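The Stirkbridge Money

Clodagh Quinlan retired from the Scanlon bakery at four in the afternoon, and by half past she was at Orla's kitchen table with a shoebox full of pension letters!

"Four thousand in the Liltance one," said Orla Cullinane, licking her thumb and turning pages. "And 723 here. Did you know about the 723?"

"I did not!" Clodagh had worked one summer in Stirkbridge when she was nineteen (mostly for the dance hall, if she was truthful) and had forgotten it completely.

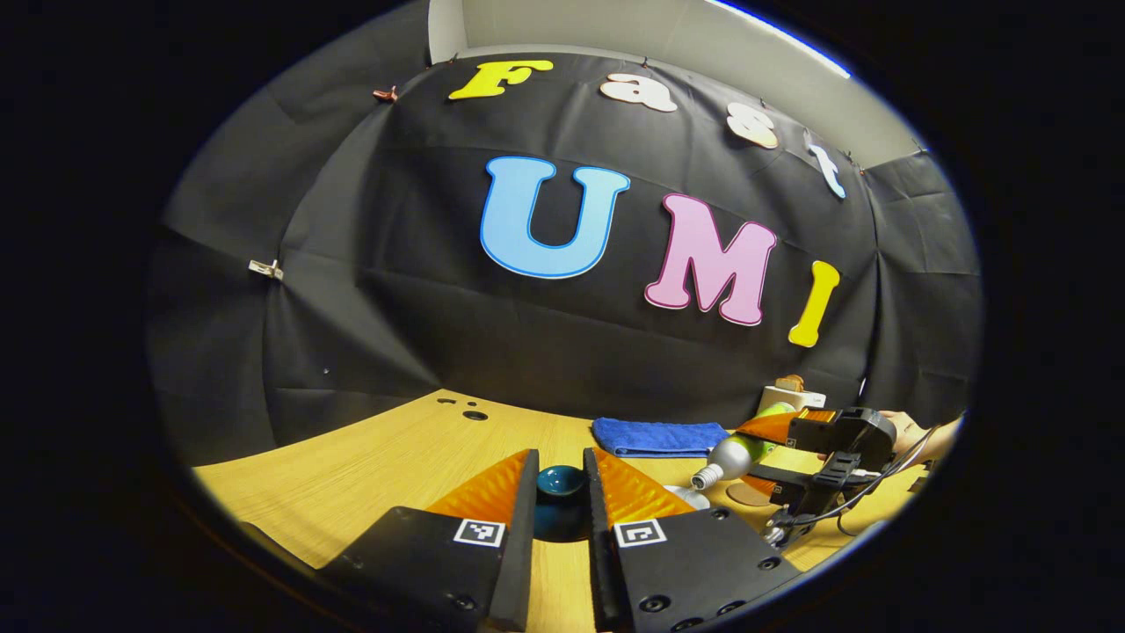

Foam letters on black cloth.

They rang the number. A young man asked for her old address, and out it came, the flat over the shoe shop, the green door, everything.

"I can pay it monthly or all at once," he said.

Clodagh looked at Orla, and Orla was already on her feet, doing the old steps across the linoleum in her slippers.

"All at once," said Clodagh, "and is the dance hall still open?"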